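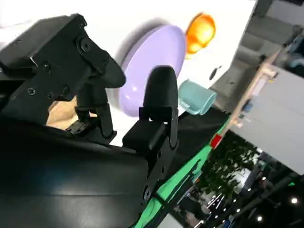

Kuroda has dropped its plan for 34 wind turbines on the ridge above Podthorpe after a two-year dispute with residents over noise and road access. The developer gave up its lease option on 14th May and said it would look at a smaller site near Utholm. 

The Utholm proposal calls for 17 turbines – each set back farther from homes than the Podthorpe plan allowed. Skositent, which owns the land, agreed to a 30-year lease in April. A permit hearing has not been scheduled.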